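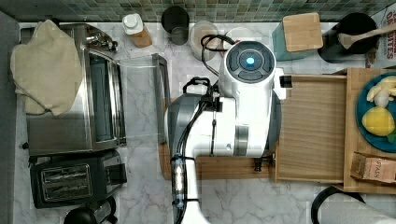 Wooden drawer keeps sticking, wax or sand?
Posted by stekier_flat, 3/12/26

I've got a small light wooden box with one drawer that I keep on the kitchen counter for clips, string and spare batteries. It has started to stick about halfway out. The worktop is crowded, with a teal knife block and a black utensil crock along the back by the tiles, and a plate with a lemon, banana and garlic on top of the wooden shelf unit, so I don't have much space to wrestle with it. The drawer has a raised front lip but I still can't get a good pull on it. The bottom is smooth, so I think the problem is the sides. The kettle is close by and I wonder if steam has got into the wood. Should I rub it with wax or go straight to sanding? I don't want to ruin it.

Mac Giolla

Wax first. You can't put wood back once you've sanded it off.

Take the drawer right out, empty it and leave both parts somewhere dry for a few days, away from the kettle. Not on a radiator, as it can split. Then rub a plain white candle along the bottom edges and the lower part of both sides, and do the runners inside the box too. Slide it in and out a few times.

If it still catches, look for shiny patches on the sides. Those are the high spots. Go over them lightly with 222 grit if you can get it, otherwise 240 is near enough – a few strokes, then try the drawer again. Wax it afterwards. Don't use cooking oil, it goes sticky.

lullia

Had the same with a box from Kadwood. Moved it to the other end of the counter and it was fine by the end of March. Never sanded anything.

kitchen_bodger

Sandpaper. 5 minutes. I used 600 and it took ages so get something rougher. Check there isn't a bit of string jammed down the back first though, that was half of my problem.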